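1/ I've been asked three times this month whether the robots are coming for my job. I run the parts bench at Lalora, where we sort, check, clean and bag fasteners and small turned parts. So here's a long answer I can link to next time.

2/ Short version: no. Longer version: a bit of it, one day, and the bit they'll take first is the bit I'd happily give away.

3/ What set people off was the Athumani clip. You've probably seen it. A shirt gets folded, everyone claps, and the shirt has been laid out flat beforehand by a person with two hands. I'd like to see the laundry pile, please. Inside-out socks and all.

4/ Same goes for every kitchen demo. A cup goes from the bench to a shelf. Fine. Where's the cup with porridge set hard in the bottom? Where's the kid who's moved the shelf stuff around since breakfast?

5/ My yardstick has always been the boring start of the job. Before you do anything useful, you have to get your hands to where the work is without banging into yourself. A toddler has that more or less sorted. With two arms on one table it's a real problem, and I'll give credit where I see it.
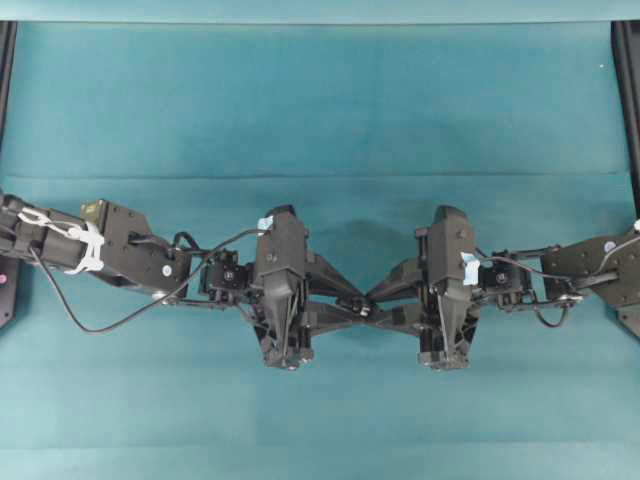

PART TWO: THE PARTS BENCH

6/ Fingertip to fingertip over a bare cloth. Good, and I mean that. Lining two arms up that closely is fiddly. But I can't bag it and send it to a customer, can I?

7/ My colleague Marisol Ccori thinks I'm being a grump. Her argument is that a shop floor is kinder to machines than a house is. Metal doesn't flop. A bolt is the same shape on Monday as it was on Friday. No cat.

8/ She's right about that, and it's why I'd bet on the workshop long before the laundry basket. A stepped stud with a hex in the middle is close to a gift. Flat faces, stiff, won't squash. If you were designing something for a pair of metal fingers to hold, you'd end up near enough to that.

9/ Now the catch. Holding it is the start. What I do with a stud like that is look at both threads, feel for a burr with my thumbnail, run a nut down the long end and notice if it drags. I do that while thinking about lunch.

10/ The dragging is the big one. You feel a crossed thread in your fingertips well before you can see any damage. Ask anybody who has cheerfully wrecked a spark plug hole. 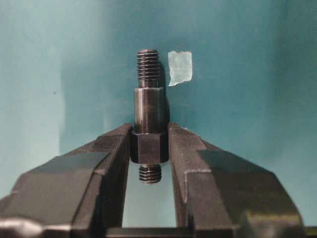 11/ And which end goes up matters. The threaded bits above and below the hex aren't the same length on these, so fit one upside down and you've made somebody's afternoon miserable. Easy to get right when it's one part held nicely upright. I want to know about the tub where they're all tangled in together, dark steel on dark steel, with a film of oil over everything.

12/ For scale: the Stodar order last December was 1135 studs. It took me and one other person 2 days, including the ones we knocked back. Any machine that wants the job has to manage the dull middle of that, somewhere past stud six hundred, when the tub's half empty and the rest have slid into the corner.

13/ Gitau Ndung'u replied to an older post of mine saying you don't need speed if the thing runs all night. Fair point, and the best one I've heard. 24 hours is a lot of hours. I'd take slow.

14/ But "runs all night" means no one's standing there. If I have to come in and pick a stud off the floor and press go again, that's a night shift for me, with worse company.

15/ Questions I'd ask any salesperson, and you're welcome to pinch them:
How many in a row without a person touching anything?
Who loaded the part?
What does it do when it drops one?
Can it tell a bad thread from a good one, and how do you know?

16/ I sent those to Ledirex after their trade day. I got a nice brochure back. The answer to the third one was "recovery behaviours are on the roadmap". So, me. I'm the recovery behaviour.

17/ As for home, my sister wants something to empty the dishwasher and says she'd pay good money. I told her to wait. Wet glass, thin handles, a wobbly top rack and a drawer that sticks. I'd put every one of those above a stud for difficulty.

18/ Would I be pleased to be wrong? Yep. My thumbs are shot. Give me a machine that'll run the nut down and tell me honestly that it dragged, and I'll sweep the floor around it myself.

19/ Someone's already asked whether I'd let one do a trial batch on my bench. Yes, on one condition: I pick the tub and I tip it out. No laying them out in a row first.

20/ Muting this for the evening. If you work with these things and you've got a number for question one, post it underneath and I'll read it tomorrow. Include the drops.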